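Lab notes, November 2018

Quick one this month, half of us are packing for the Olemano demo and the other half are asleep.

Sweeping. Finally have real numbers. The Plurnby set stands at 2,045 remote-driven episodes, up a lot since September, and most of the new ones are floor work. Broom, dustpan, bucket, doorways. Doorways are the hard part – the operator loses depth right where the light changes and the wrist cameras take a moment to catch up. If you're driving, go slow over the threshold. Slower than that.

What we're asking for at the moment is both arms busy. Left gripper on the broom handle, right arm looking after the bucket. People keep wanting to park the right arm and do it all with the left. Please dont. An episode where one arm just hangs there teaches the thing to hang there.

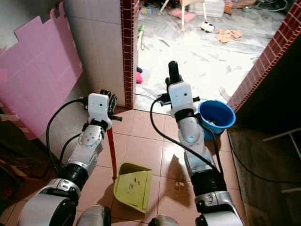

Driving tips, since everyone asks

Close the gripper all the way on the broom before you lift. The handle is slim and a half grip lets it twist. Red handle, yellow-green dustpan, blue bucket – keep using that set until Jaidee sends the new ones, then we mix.

Leave the mess alone. Paper scraps on the floor of the next room, fine. Toy car, cardboard, fine. We want rooms people live in and we have plenty of tidy ones from the spring.

Cable slack: check both loops before you start. A snag at full reach ends the episode and you'll have to re-zero, 12 minutes gone.

Bad take? Mark it bad and move on. Don't try and rescue it by sweeping the same patch over and over, the model picks up the dithering too. Mistakes you fix in one clean move are welcome, we actualy want more of those.

Next up

Bosow has offered 50 more hours of operator time. Taking it. Target is 2,932 episodes before we retrain, then wiping tables. Sign-up sheet is by the headset charger, mornings are nearly gone.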